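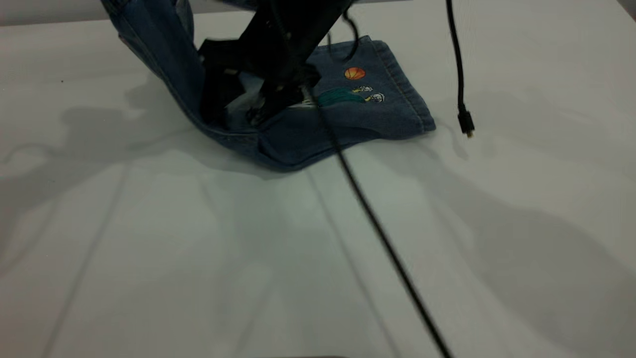
*Gripper fingers in a fold of decorated denim, Prurdale test bench.*

**Folding: still slower than a person**

Cluvuvton's June bulletin asked whether a single arm with a two-part job, grasp and fold, could take over the denim table at a repair shop. Revathi Nambiar's group at Prurdale has now logged 2262 grasp attempts on jeans sections and similar pieces, and the short answer is no for production and maybe for sorting.

The grasp is the weak point. Denim is stiff enough to hold a curl and heavy enough to pull out of a light pinch. When the fingers close on a fold, the controller has to decide whether it has one layer or two, and the camera gives little help inside a dark crease. Of the attempts logged, 378 ended with the wrong number of layers in the grip. Most of those were away from a hem. Topstitched edges gave a cleaner hold, and prints and embroidery made no difference that Nambiar could measure.

Speed is the other problem. A full fold cycle takes 100 seconds on the bench. Rafail Zervas, who ran the hand trials at Howlader, folds the same piece in 7. He also straightens it on the way down, a step the current software treats as a separate task with its own plan and its own chance to fail.

Home use is further off. A laundry pile has knits, linings and inside-out sleeves in it, and the Pritasano planner was tuned on flat woven goods only. Nambiar expects to add T-shirts next, then towels — the towels mainly as a check on the layer estimate.

Readers with access to a cloth bench can request the grasp logs from the Prurdale group. Please state which fabric weights you plan to test.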